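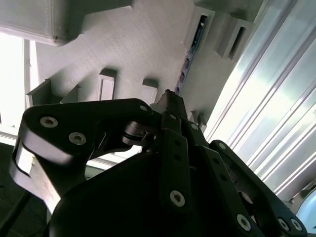 Set-up Guide, Part B: Mounting and Aligning the Board

This part covers the gray printed board used in the Boros alignment study. It assumes that the arm and gripper are already installed and that the Mendeck control software is running. The study compares two ways of finding a fixture from the wrist camera: matching the outline of the board, and matching the raised features on its face. Both methods use the set-up below.

B.1 Before you start

Caution: Keep hands out of the reach of the arm whenever the drives are on. The stop button must be within reach of the person at the keyboard.

1. Wipe the aluminum rails with a dry cloth.
2. Check that the board lies flat against the rails and does not rock when pressed at the corners.
3. Tighten the board screws by hand. Do not use a power driver on printed parts.
4. Open the Gelaso viewer and confirm that the wrist camera image is live.

Note: Bright metal is the main source of false matches. Leave the room lights and blinds as they are for the whole session. If they have to be changed, start again from B.2.

B.2 Teaching the approach pose

1. Set the arm speed to low.
2. Jog the arm until the gripper finger is just below the row of raised features. Leave a gap between the finger and the board.
3. Turn the wrist until the top edge of the board can be followed in the camera view. It does not have to be level in the image. The outline method needs the edge and at least one upper corner.
4. Save the pose as APPROACH.
5. Back the arm away and send it to APPROACH again. Repeat this 2 times. If the saved pose and the return pose differ by more than 2 mm, check the wrist bolts before going on.
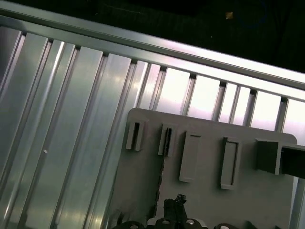

Figure B-2. Gripper finger below the raised features, with the ridged aluminum panel behind the plate.

Note: The slats produce many parallel lines. The outline method sometimes locks on to a groove in place of the board edge. When this happens, draw the search mask again so that it follows the plate more closely.

B.3 Recording a trial set

1. Select the method, OUTLINE or FEATURE, in the Bondow logger. Record one method per file.
2. Set the trial count to 80.
3. Start the run. The arm goes to a new offset before each trial and then tries to return to APPROACH.
4. Mark any trial in which the finger touches the board as a contact. Keep it in the file.
5. Repeat for the other method with the same list of offsets.
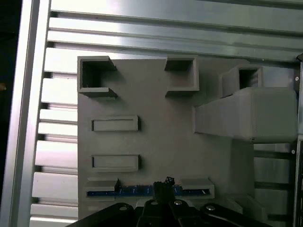 B.4 Checks with the circuit board in its channel

1. Place the blue circuit board flat in the long channel, with a clamp block over each end.
2. Run the FEATURE method only. Use the square sockets as targets and mask out the channel, where the small parts on the circuit board can be taken for corners.
3. Stop the approach in front of the channel. Insertion is covered in Part C.
4. If the match score falls below 118, reject the trial and record the reason in the log.

Send questions about the scoring file to Iñaki Bustamante. Last revised 2023-10-31.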